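Accueil > Maison > Entretien > Aspirateurs balais

Cuisine Maison Jardin Bons plans Contact

Aspirateur balai Drimby : mon avis après six mois de miettes, de poils et de sable

Publié le 26 juillet 2021
14 partages – 9 commentaires

Vous êtes plusieurs à m'avoir demandé par quoi j'avais remplacé mon vieux traîneau, celui qui faisait un bruit de décollage et dont le tuyau tenait avec du ruban adhésif marron. Eh bien voilà, je l'ai remplacé en janvier par un balai sans fil, le Drimby, payé 263 euros avec la livraison (je l'avais mis dans mon panier trois fois avant de me décider, mon mari en riait). Je l'utilise tous les jours ou presque depuis, alors je commence à avoir deux ou trois choses à en dire !

D'abord le contexte, ça compte. On vit à quatre dans un appartement tout en longueur, avec du parquet dans l'entrée et le séjour, du carrelage dans la cuisine et des tapis dans les chambres. Plus une chatte à poils mi-longs, Milley, qui perd toute l'année et encore plus en ce moment. Je n'avais pas envie d'un engin de compétition, je voulais quelque chose que je puisse attraper d'une main après le petit déjeuner sans devoir déplier un câble de six mètres.

Le déballage m'a pris un quart d'heure. Le tube se clipse, la brosse aussi, et le support mural est livré avec ses vis mais pas avec les chevilles, donc prévoyez-les. La notice est un grand dépliant avec des dessins minuscules, j'ai dû prendre mes lunettes pour comprendre dans quel sens remettre le filtre. Il y a une petite flèche sur le côté, cherchez-la, elle est gris foncé sur noir.

Côté poids, rien à redire sur le sol. On le pousse du bout des doigts, il tourne bien autour des pieds de chaises et la tête s'aplatit assez pour passer sous le canapé. Par contre dès qu'on le lève pour les toiles d'araignée, tout le moteur est dans la poignée et le poignet fatigue vite. Je fais les plafonds en deux fois, une pièce le matin, une autre quand j'y pense. Ma mère, qui a de l'arthrose, a essayé et me l'a rendu au bout de deux minutes.

La batterie est annoncée à 3000 mAh, ce qui ne me disait pas grand-chose avant d'avoir l'appareil en main. Chez moi, en vitesse normale, je fais tout l'appartement sans recharger. En vitesse forte c'est une autre histoire – je fais la chambre des enfants et le couloir, et il s'arrête net, sans prévenir. Il y a bien un voyant, mais il est placé sous le pouce, donc on ne le voit jamais. Pour la recharge je le laisse sur son support la nuit et je n'y pense plus.

J'ai quand même voulu comparer, parce que ma voisine du dessous a le Prolgate, un peu plus cher, et qu'elle en est folle. Elle me l'a prêté une semaine pendant que j'avais ses plantes. Le Prolgate aspire mieux sur le carrelage, surtout dans les joints, et son bac est plus grand. Mais il est plus lourd, il siffle, et sa brosse avale les lacets avec un enthousiasme inquiétant. J'ai passé une soirée à sortir un cordon de capuche enroulé autour du rouleau. Sur le Drimby, le rouleau s'enlève avec une pièce de monnaie et on coupe les cheveux aux ciseaux, il y a une rainure faite exprès. Rien que pour ça je garde le mien.

Le bac, parlons-en. Il est petit. Avec Milley je le vide à chaque passage, et il ne faut surtout pas le faire au-dessus d'une poubelle trop étroite, la trappe s'ouvre d'un coup et vous avez un nuage gris sur les chaussons. J'ai pris l'habitude de descendre un sac tout au fond du bac, en retenant ma respiration, et j'appuie. Le filtre se rince à l'eau froide, mais il met une journée entière à sécher. J'en ai commandé un deuxième chez Llanos pour faire le roulement et je ne le regrette pas du tout.

Passons aux tapis, c'est le sujet sur lequel j'ai reçu le plus de messages. Sur les poils ras, il est très bien, il ramasse les poils de chat en deux allers-retours et il ne colle pas au sol. Sur l'épais du salon, il peine, la brosse ralentit et on sent qu'elle force. Je passe alors dans l'autre sens, en tirant vers moi, et ça va mieux. Les franges, oubliez, je les fais avec le petit suceur.
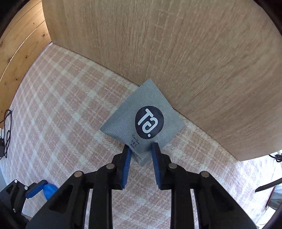

Les bords restent le point faible de tous les balais que j'ai essayés et celui-ci n'y échappe pas : la brosse laisse une bande de poussière d'un doigt de large le long des plinthes et des meubles. Il faut repasser avec le suceur long, et donc se baisser, et c'est toujours à ce moment-là qu'on trouve les petites affaires échouées par terre. Une pochette en tissu gris à fines rayures, par exemple, avec son gros rond bleu marine, de travers sur le tapis à carreaux rose et blanc, un coin contre le panneau plaqué chêne clair. Les choses souples et légères de ce genre, je les ramasse avant de démarrer, je n'ai aucune envie de les voir se coincer dans l'embout ! Les chaussettes de bébé aussi, j'ai déjà donné. En vitesse normale, on a le temps de relâcher la gâchette, en vitesse forte beaucoup moins.

Le bruit, maintenant. Je n'ai pas d'appareil pour mesurer, mais je peux l'utiliser porte fermée pendant la sieste du petit, à condition de rester en vitesse normale. Milley, elle, ne quitte plus la pièce, elle monte simplement sur une chaise et me regarde travailler.

Il y a eu une panne au printemps, je préfère le dire. La gâchette restait enfoncée et l'appareil tournait tout seul. J'ai écrit au service client, j'ai eu une réponse signée Reginald Bellamy, très poli, qui m'a demandé une vidéo puis m'a envoyé une poignée neuve sans me faire renvoyer l'ancienne. Il a fallu douze jours, j'ai ressorti le balai à franges en attendant, les enfants ont trouvé ça très drôle. Depuis, plus rien. La garantie est de 3 ans, gardez bien la facture, on vous la demande tout de suite.

Est-ce que je le rachèterais ? Oui, pour un appartement comme le mien, avec du parquet et des tapis ras. Pour une grande maison à étages avec de la moquette, je prendrais un modèle à deux batteries, ou je garderais un traîneau dans le placard. Et si vous hésitez pour la couleur – le blanc marque, surtout autour de la poignée. Le mien est déjà un peu gris, je le passe à l'éponge avec du savon noir.

Je teste en ce moment la brosse pour matelas, qui est vendue à part. Si vous l'avez déjà, dites-moi en commentaire si la vôtre fait elle aussi un petit claquement quand on la retourne.

Articles précédents Articles suivants Haut de page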